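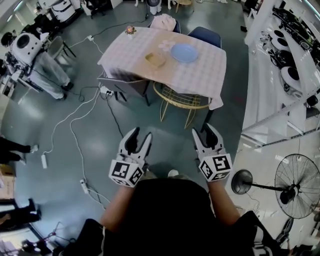 *Figure 2. A small dining table with a checkered cloth.*

# Chapter 2: The Family Play

Domestic drama places public conflict inside the home. In *The Salt Ledger*, playwright Sorcha Innes follows the Agbayani family through one winter in the port of Dirna, where a strike has closed the docks. The father refuses to discuss it at meals. By the second act, his silence has divided the household.

This chapter examines how Innes uses pauses, exits, and unfinished speeches. Students should read Act One before continuing; line 42 is discussed first.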